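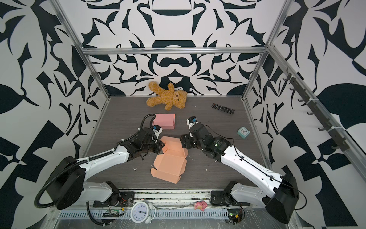

Hook rail with seven hooks, fixed to the post with white cable ties.

Frequently asked questions – Condby winter storage for classic cars

When can I bring my car?
We take cars from November. Please call one day before, so that Preben Zoëga can prepare your place. The door opens at 8 in the morning.

Which cars do you accept?
Any car or small van up to 188 centimeters in height. The lift in the old hall can not carry higher vehicles. If you have a roof rack, please remove it at home.

How much fuel should be in the tank?
We ask for a tank that is 80 percent full or more. For older cars with a carburetor, you may add a fuel stabilizer before the last drive.

Do you disconnect the battery?
Yes, if you wish it. Most owners choose the trickle charger, and this is included in the price. Tell us if your car has a radio with a code – we had some trouble with this last winter.

What does it cost?
The season costs 343 euros for one car. If you bring 2 cars, please write to Albane Picard for an offer.

Can I visit my car during the winter?
Of course. You can come in the afternoon after a short call. It is not allowed to start the engine inside the hall.

Will my tires get flat spots?
It can happen with older tires. We advise to put a little more air in them before storage, but never more than the maximum written on the tire. You can also bring your own tire cushions and we will place them.

Do I need insurance?
Yes. The building is insured by us, but the car stays on your own policy. Please bring a copy with the signed contract.

Who has my key?
Léonie Tessier keeps all keys in a locked cabinet in the office. We move a car only when it is necessary, and by hand if possible.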